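Workshop tips: sharing the floor with automation 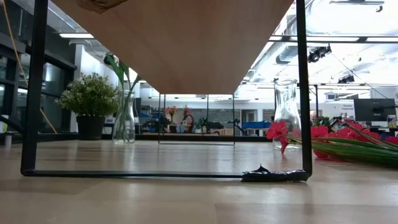

Flowers and glassware on the worktable.

When part of the sorting at Folov went automatic, the handwork shrank and the checking grew. Maritza Tamayo's tips for the changeover:

Keep one table for hand jobs. Stems still need a person to trim them and judge the length.

Group glass by shape before a run. Mixed vases and carafes cause most of the stops.

Tape down loose ends on stands and check the tape every 20 runs.

Trade places every 31 minutes. Watching a machine is more tiring than lifting.

Write down each stop, even short ones. Orlando Cusi reads the log at the 3 p.m. handover and sets up the next shift from it.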